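Lleucu Pritchard
Thread

Notes from the simulation half of our manipulation course project. Team of two, one shared workstation, due at the end of April. Posting mostly so next year's groups can search for it.

The assignment: train a grasping policy in a simulated kitchen, evaluate it on 65 held-out layouts, write up the failures. The write-up is worth more than the success rate. Read the rubric before you tune anything.

Our repo is called Merkutero. The course simulator is Hovudov, a wrapper the lab maintains around a standard physics engine. It randomizes cabinets, wall colors, counter textures and small appliances. It does not randomize gripper geometry, so you can cache the finger meshes.

Observation space: one wrist camera, joint positions, gripper width. No depth. We asked for depth in week two and were told to read the assignment again.

Action space: end-effector delta plus a gripper command. The deltas are clipped. If your arm looks lazy in rollouts, check the clip value before you blame the network. We lost an afternoon to that.

Demonstrations: 169, all teleoperated by the two of us with a gamepad. We threw out 12. Most of those were me letting the bottle tip during the approach and then grasping it on its side, which counts as a success in the checker and teaches the policy something awful.

Episode definition, for anyone comparing numbers: the arm starts at a random pose above the counter, the target is a bottle, and success means it is lifted clear of the surface and held until the timer runs out. The wrist view with the fingers open on either side of the bottle is the one we care about most, because the close command has to come out of it.
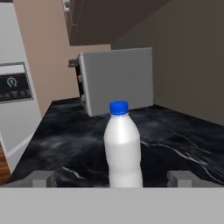

Perception

The palm sits across the bottom of the wrist view and hides the lower part of the bottle. The network never gets a clean look at the base at this range, so it has to judge height from the cap and shoulder. With a blue cap that works fine. We were suspicious of how fine.

So we ran the obvious test: recolor the cap white at evaluation time, change nothing else. Success dropped hard. The policy had learned "go to blue, stop when blue is this big." Reasonable policy. Bad bottle detector.

Fix one was cap color randomization during training. It helped on the recolored set and cost a little on the original set. We kept it.

Fix two was random crops. Standard advice, and it did nothing for us until we made the crops smaller. Too much crop and the fingers leave the image, and then the gripper timing goes to pieces. Keep both fingers in view if you can.

Marble counters are harder than plain ones. My guess is that thin bright veins near the bottle read as edges, but we have no ablation to back that up, so it goes in the report as a guess.

The toaster behind the bottle was not a problem. I expected a pale gray appliance behind a white bottle to wash out the outline. The attention maps barely touched it. They went to the cap, then the two fingers, then a patch of wall I can't explain.

Control

Most remaining failures are early closes. The arm is still descending, the close command fires, one finger catches the shoulder and the bottle goes over. On replay you can see the predicted gripper value hovering near the threshold for several steps first.

We added hysteresis: the close command has to hold for 2 consecutive steps before it gets sent. That's a line and a half of code, and it beat a week of architecture changes. Professor Osei's comment on the draft was "yes."

Action chunking: we tried long chunks and short chunks. Long ones gave smoother approaches and worse corrections near the bottle. We settled on short chunks and accepted some jitter.

Things that made no measurable difference for us: a larger image encoder, a longer learning rate warmup, swapping the optimizer, my partner's lucky seed.

Logging

Save the wrist frame at the step where the gripper closes, every episode, pass or fail. Sort them into two folders and scroll. We found the early close problem that way in ten minutes after staring at loss curves for days.

Also save the layout seed with the frame. We didn't at first and had to rerun a full evaluation overnight to find which kitchens were failing.

The evaluation script in the course repo does not reset the gripper width between episodes if the previous one timed out. Reported, patched in the Rernwood branch, not merged to main when I last checked. If your second episode after a timeout always fails, start there.

Still to do before we hand in: the failure table, a cleaner plot for the cap test, and one more evaluation run with fresh seeds. The workstation is booked until 9 p.m., so the run goes on after that.

Config files and the hysteresis patch are in the Merkutero repo under "eval." The readme is out of date. Use the comments in the config.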